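Caring for old porcelain and earthenware at home: washing, drying and storing

By Mieke Van der Linden

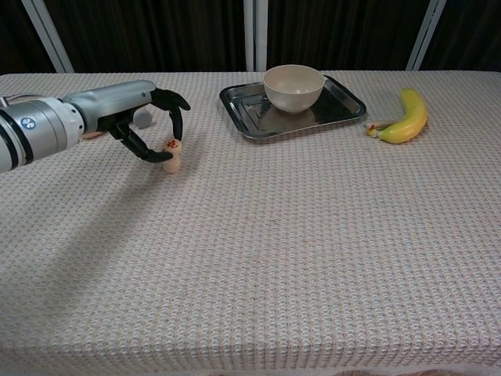 A small beige piece resembling a playing piece, with a red character, held just above an off-white tablecloth.

Many people write to our shop in Lustmont with the same question: they inherited plates or a tureen from a grandmother, and they do not dare to wash them. I understand this fear. But dust mixed with kitchen grease does more harm to a gilded border than a gentle wash, so please do not leave the pieces dirty for years. The tips on this page are those I give to customers over the counter. They are for pieces you keep at home and not for museum pieces.

Before you wash

Look at the piece in daylight, near a window. Turn it slowly and feel the rim and the foot with your fingertip. Then tap it very lightly with your nail. A sound piece rings, a cracked one gives a dull note. If the sound is dull, do not put the piece in water. Clean it with a cotton bud that is only a little damp, and stop when the bud comes away clean.

Look also for old repairs. Glue from earlier times turns yellow or brown, and many of these glues become soft in warm water. I once washed a Declercq sauce boat for a neighbour and the handle stayed in my hand. The repair was so well painted over that I had not seen it. Under an ultraviolet lamp most overpainting shows a different colour from the glaze, and a simple lamp is not expensive.

Metal staples on the back of a plate are an old repair too. Leave them where they are. Wipe around them and dry them at once, or they will rust into the clay.

Washing

Use a plastic bowl and not the sink. If you have only the sink, lay a folded towel on the bottom and turn the tap to the side, so that you do not knock a spout against it. Take off your rings and your watch.

The water should be lukewarm, with a few drops of ordinary washing-up liquid. Wash one piece at a time. Two pieces in the same bowl will find each other sooner or later. For flowers, leaves and other raised work I use a soft make-up brush. An old toothbrush is too hard for gilding, also when the bristles feel soft to you.

Never use these on gilded or painted pieces:
bleach
scouring powder or the green side of a sponge
vinegar
the dishwasher, also on the short programme

About bleach I must insist. It goes through the fine cracks in the glaze, stays in the body of the piece, and forms crystals which can push the glaze off. The damage may appear only months later.

Tea stains inside a cup

Make a paste of bicarbonate of soda with a little water, put it on the stain with your finger and rub very softly. Rinse well. Do this only on the white inside, and keep away from a gold line. If the stain is under the glaze, it will not go away with this and you should live with it or ask a restorer.

Drying

Put the piece on a dry towel, upside down if it stands safely like that. Pat it with a cotton cloth without loose threads. Earthenware with small cracks in the glaze takes up water, so I give it up to 3 days in a warm room before it goes back in the cupboard. Do not put it on the radiator and do not use a hair dryer on the hot setting.

Storing

Plates can be stacked, but not too many. I make piles of no more than 11 for dinner plates, with a sheet of kitchen paper or thin felt between each one. Cups should not stand one inside the other, and please do not hang them by the handle, which is often the weakest point. Put lids upside down on their pot with a piece of tissue between.

Newspaper is not good for wrapping. The ink comes off and can mark an unglazed foot. White tissue paper without acid is better. At the Bovgate market you can buy it by the ream, and one ream has lasted me since last April.

Plates on the wall

Check the wire hangers once a year. The old type with bare metal hooks scratches the gilding, and when the springs are too tight they can break the rim during a cold night. Choose a hanger one size larger, with plastic sleeves on the hooks. For a heavy dish I prefer a stand on a deep shelf, with a small bit of museum wax under each foot.

Keep a list

Make a small notebook with a line for each piece: what it is, the mark on the base, the size, and every chip you know of. Add a photograph of the back as well as the front. When I did this for my own Jirkuvden coffee service, I discovered that one of the saucers came from another set, and I had poured coffee over it for years without noticing. The notebook is also useful when you speak with your insurer.

Do not write numbers on the piece itself, and do not use sticky labels on gold or on paint. A little card tied to the handle with cotton thread is enough.

Last updated 16/03/2023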